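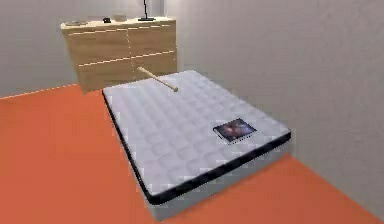
Slide 1. Room with dresser and mattress.

Start once the side doors are closed. Thank Chinyere Mohammed for the invitation and say the talk runs until the coffee break, with questions at the end.

Who I am: Nnamdi Ugwu, bookings and operations at the Akpan, a hall on the harbor in Ernport. We rent to weddings, trade dinners, school proms and the odd concert. I came from hotel banqueting, so most of what I say about pricing comes from there.

Slide 2. The hall in numbers
Main floor seats 300 at round tables. More if it is rows of chairs, but don't give a figure, the fire certificate is being redone. Six smaller rooms upstairs, rented by the half day. Kitchen is on the ground floor at the back.

Slide 3. The quiet months
January was our worst month for years. We tried discounts first. People who wanted a summer date still wanted a summer date. What filled the calendar was smaller bookings: staff training, choir rehearsals, a chess club dinner. They pay less per hour but they need one person on shift and no bar.

Pause here. Ask who in the room rents by the hour already.

Slide 4. Setup time
Baoshan Zhong timed our changeovers for a season. A dinner after a conference took us roughly 16 staff hours when the tables were stored upstairs. We moved the tables down beside the freight door. Don't go into the elevator story unless someone asks.

Slide 5. Contracts
Read out the old cancellation clause, then the new one. The new one is four sentences. Deposit is held in stages. Last year we paid back 3,110 dollars on one canceled banquet under the old wording, and we had already bought the fish.

Slide 6. Outside caterers
We allow them, with a kitchen fee. Two firms work with us often, Dristelo and Drurnimen. Both send a floor plan ahead and both take their own trash. Anel Ngcobo wrote the caterer checklist. Copies are on the table by the exit.

Slide 7. What I would do differently
Put the sound limit in the first email. Walk every client through the loading route before they sign. Hire the second duty manager earlier.

Questions. If parking comes up, pass it to Chibuzor, he deals with the city on that. Finish by 11:30, the next speaker needs the laptop.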